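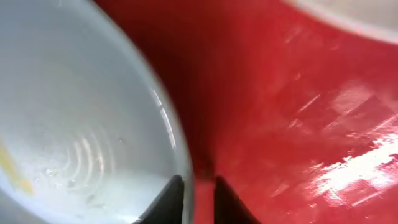

Can I bring a bowl which still has some food in it?
Please scrape it first and give it a quick wipe. Small crumbs are no problem, because all bowls are washed at the hall before they go on the shelves.

Multstead bowl library opens again in May

The bowl library in Multstead will open again in May, after a winter break in which the shelves were repaired and the stock was sorted. People who live in the town can borrow large bowls, serving plates and mixing bowls for a party, a school event or a family meal, and bring them back after the weekend.

The library is run by Plernen, a small group which lends household things in three villages and in the town. It started with 100 bowls, most of them given by families who were moving to a smaller home. Now the list has 782 pieces, and the bowls are still what people ask for first.

Joanne Rudd, who keeps the list, said that the large white bowls are always the first to go. "Everybody wants them for salad, and they look good on any table. In summer we could lend double of what we have," she said.

Last year 320 loans were made, the most of any year until now. Many of them were for the street lunch in Inskip, where the long tables were covered with dishes from one end to the other. Plernen hopes to lend again for the same lunch this summer, and asks the people who organise it to write early.

There is one change in the rules. Until now the borrower had to wash everything at home and bring it back dry. Several people told the group that this was difficult after a late party, with a small sink and a very large bowl. From May it is enough to empty the bowl and wipe it. The washing is done in the kitchen of the hall, where a deeper sink was put in during the winter.

The group asks borrowers not to use metal scourers or knives inside the bowls. A scratched bowl is harder to clean, and sauce with turmeric or tomato can leave a colour in it. For dried dough, cold water for one hour and a soft brush are usually enough. Hot water makes the dough sticky and it takes more time.

Trays can be borrowed as well, but they should not be used for cutting bread or cake. Some of the older ones are already worn and will be replaced during the year. The money for this comes from the Nidulus fund, which gave the group 300 pounds in the autumn.

Borrowing is free for one weekend. A longer loan costs one pound for each piece. Broken pieces should be reported when the others are returned, and the borrower is asked to pay half of the price of a new one.

The hall is open for collecting from four to seven in the afternoon, and bowls can be brought back in the morning from nine. The entrance is at the side, next to the bicycle stands.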